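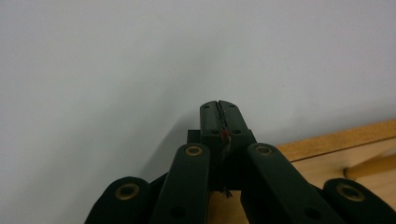
Interior finishes / Walls and ceilings

[walls] Re: Flashing on touch-ups, pale gray-white, Traltham back room
From: Florencia Valdebenito
To: walls list
In-Reply-To: Flashing on touch-ups

The wall is the plain pale gray-white one in the back room at Traltham. Color is Seyoum 668, matte, from the second batch.

Replies inline.

> I have the same color in a hallway and every touch-up shows. The
> patches look lighter from the door and darker from the far end. Same
> can, same roller, no primer under the patches. The filler is ordinary
> lightweight spackle, sanded flush.

A patch that changes from lighter to darker with the viewing angle is a sheen difference. If the color were off, it would stay off in the same direction from both ends of the hall. Bare spackle pulls the binder out of the first coat and leaves the surface flatter than the paint next to it. A second coat on top helps a little and does not fix it.

Spot prime every filled area. I used Graltex sealer, thinned slightly with water for the first pass and full strength for the next. Extend the primer past the edge of the filler by a finger's width and no more. Let it dry overnight if the room is cool. The can says less than that, and in March, with the heating off, I would not trust the can.

> Would you feather with a brush or stay with the roller?

Roller. A brush mark in a pale matte finish will show under side light for as long as the paint is up. I keep a small Brulletti roller with a short nap for patches, but the nap has to match what was used on the field of the wall. If the wall was rolled with a longer nap, use a longer nap on the patch too, or you trade a sheen problem for a texture problem. Load it lightly, start in the middle of the patch, and lift off as you move outward with almost no pressure.

> How many patches before it makes sense to give up and do the whole
> wall?

There were 11 filled holes on mine, most of them old picture hooks. I primed all of them, touched up all of them, and could still find two in the late afternoon. I then rolled the full wall corner to corner, one coat, and it went away. For a wall with that many repairs I would skip the touch-up stage next time, prime the spots, and go directly to the full coat. For a single nail hole I would still touch up.

Keep a wet edge and work across the wall in one direction. Stop only at an inside corner. The ceiling line can be cut in first, but cut in one stretch and roll into it before it sets. I cut the whole ceiling line on the first attempt, took a phone call, and got a visible band along the top. That band needed a light sanding before the next coat.

> Last thing, would washing the patch area help? Someone told me it
> could be hand marks.

Possible in a hallway. Wipe down a test area with a damp cloth and a drop of dish soap, rinse, and look at it the next day. If the mark is gone, you have your answer at no cost. Do not scrub. Matte paint burnishes, and a rubbed spot turns shiny in the same way a poor touch-up turns dull.

On checking the result: turn the ceiling light off and hold a work light close to the wall, aimed along the surface. Mark what you find with painter's tape. Pencil bleeds through this color, and I had to prime over two of my own circles.

One question back to the list. The store offers Seyoum 668 in both the matte and a washable matte, and I would like to know if the washable version touches up any worse. The leftover from my second can is enough for a sample board but I have nothing to compare it with. If anyone has the washable one on a wall that has been repaired at least once, please say which nap you used and what was under it.

Florencia Valdebenito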